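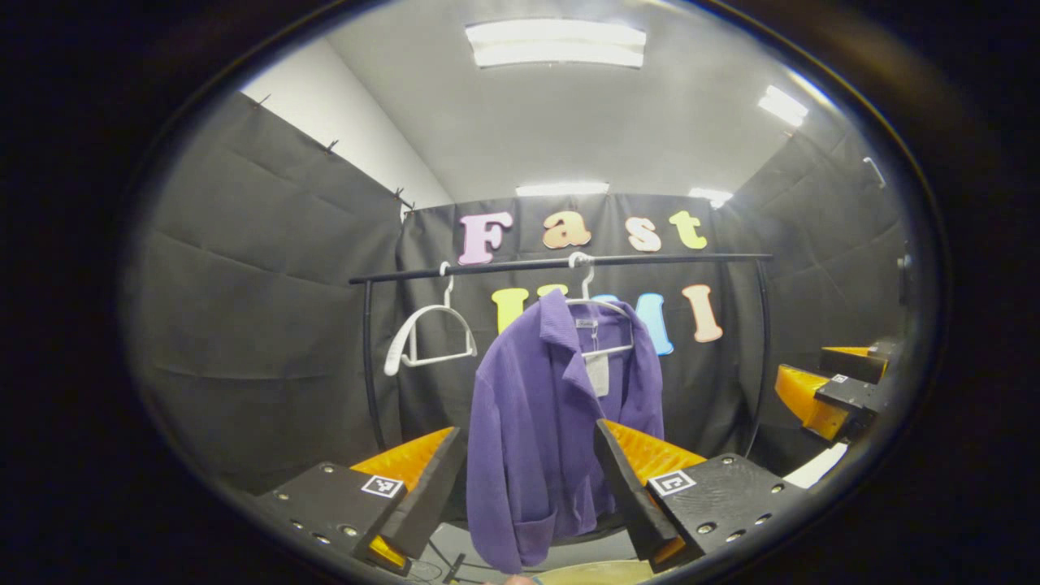
Purple jacket on the rack, with a free hanger to its left.

2020-11-28

The hall rack has been in use since May, so there is enough experience with it now to write up. It is the Forholm model with a single black rail, bought after the built-in closet in the bedroom ran out of width. The rack is for outer layers only: coats, jackets, the two heavy cardigans. Shirts and trousers stay in the closet.

Usable rail length is 85 cm. The box gives a larger figure, but that is the overall width and includes the end fittings. Measure between the inside faces of the uprights if you are planning how much to hang.

Hangers first. The wire ones from the dry cleaner went in the recycling over the summer. They leave a ridge at the shoulder in anything knitted or brushed, and steaming takes it out only partly. Everything on the rack is now on white plastic. I bought a mixed lot and the shapes differ a little. The ones with a thicker shoulder go to coats and the slimmer ones to light jackets. A hanger that is too wide pushes a bump into the top of the sleeve, and one that is too narrow lets the shoulder fold over the end. For an open-collared jacket, the hanger arms should stop a finger's width short of the sleeve seam.

The purple jacket is the garment I had the most trouble with. It is soft, with a textured surface, a pointed collar and a patch pocket low on the front. On the kitchen scale it came to 334 g with the pocket empty. The pocket matters. I used to leave keys in it, and over one winter the left side of the hem dropped enough to see. Now pockets get emptied before anything goes on the rail.

The procedure I use for it:

Turn the collar up and insert the hanger from the bottom, through the hem. Pulling it in through the neck stretches the neckline.

Center the hook on the collar label. If the tag sits to one side of the hook, the shoulders are off.

Lay the collar back down and let it fall open. Leave the front unfastened for the first night after washing.

Pull each sleeve straight down once and leave it.

Spacing took longer to settle. At first I filled the rail end to end, and the nap on the softer pieces flattened wherever they touched. I now keep an empty hanger next to anything with a brushed finish. It holds the gap open and it is also where the next coat goes when somebody comes in, so I do not have to hunt for one.

Two faults to report on the rack. The Mokham feet I added for the tile floor are a little too soft, and the rack leans toward the wall when one end is loaded. Heavy coats in the middle, light ones at the ends, and it stays level. The rail finish also marks where metal hooks slide along it. Plastic hooks have left nothing so far.

Still open is what to do about hats and scarves. Wallari has a clip-on shelf that may fit the uprights, but the listing gives no tube diameter. I have written to ask and will add the measurement when I get it.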